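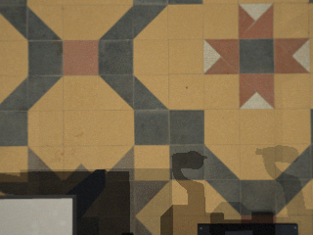 The brakes on the new bus did nothing, according to one driver on the Misley to Custham route, and yet the bus kept stopping. The complaint went down in the depot's fault book in May and was marked "no fault found", as most things in that book are.

Chapter 6
Regenerative Braking

The driver had noticed something real. On an electric bus, much of the slowing down is done by the motor. Lift your foot and the motor is turned by the wheels, works as a generator and sends current back to the battery. The brake pads join in late, like a guest who arrives in time for pudding.

A conventional brake turns movement into heat and throws the heat away. Engineers put up with this for over a century, mainly by not thinking about it on long hills. The hill down into Custham is a good one to think about. A full bus at the top holds a great deal of energy, and all of it has to go somewhere before the roundabout.

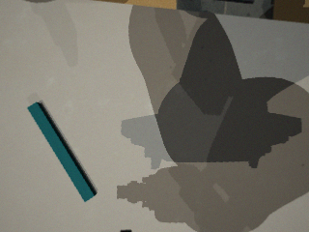 Figure 6.3 A teal bar on a pale surface.

How much can be recovered depends on speed, on the weight of the vehicle and on how full the battery is. A full battery accepts no more charge, however politely it is asked, and the friction brakes must then do the work alone. Drivers leaving the Flesance depot fully charged, with a slope straight outside the gate, meet this problem daily.

We begin with the motor running backwards, so to speak, and go on to how the two kinds of braking are blended. The Mokoena brake controller is treated at length on page 207. Worked answers start on page 242 – please try the sums first.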